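Trucos rápidos para guardar la frase semilla en casa (sin volverse loco)

Actualizado en febrero. Voy con prisa, así que al grano.

Papel. Lápiz del 2, nada de boli barato - la tinta se va con la humedad. Letra de imprenta. Numerar las palabras, siempre. Dos copias, en dos sitios distintos de la casa, y ninguna en la cocina (vapor, grasa, niños).

Funda. Una bolsita con cierre zip y un sobre de gel de sílice de los que vienen con los zapatos. Cambiar el sobre de vez en cuando. Yo uso las fundas Barkix, 3 por paquete, pero cualquiera opaca vale.

Placa de metal. Mejor que el papel si te preocupa un incendio. La mía es una Stakura, acero, me costó 29 euros. Para marcar las letras:
- apoyar sobre tabla de madera dura, no sobre la mesa del comedor
- cinta de carrocero como guía
- un golpe seco por letra, no tres flojitos
- gafas puestas
Si te equivocas en una letra, tacha con una fila de puntos y sigue. No pasa nada.

Etiquetas. Nunca escribir "cripto" ni "wallet" en la caja. Pon "garantías lavadora" o algo asi de aburrido.

Monedero físico. Lejos de imanes y del radiador. El cable, enrollado suelto y con velcro, en la misma caja. Encenderlo cada 3 meses y mirar si hay actualización, solo desde la web oficial. Antes de actualizar, la frase a mano y comprobada palabra por palabra.

PIN. Ni cumpleaños ni 1234. Y no en un posit pegado debajo del teclado, que nos conocemos. 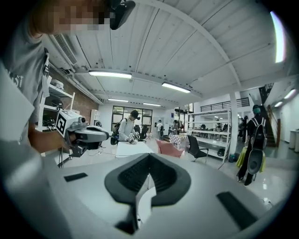 Piezas gris y blanco, con una mano agarrando una de ellas.

Fotos no. Ni de la frase, ni de la placa, ni "un momentito y la borro". Se sube sola a la nube y adiós. Impresora con wifi tampoco, guardan memoria muchas.

Prueba de recuperación. Con una cantidad pequeña primero. Borrar el aparato, meter las palabras, ver que sale el mismo saldo. Apartar una tarde tranquila, el jueves por ejemplo, sin tele de fondo. Se hace mal con prisas (lo digo yo, qeu escribo esto corriendo).

Mudanza: la placa viaja contigo, en el bolso. No en el camión.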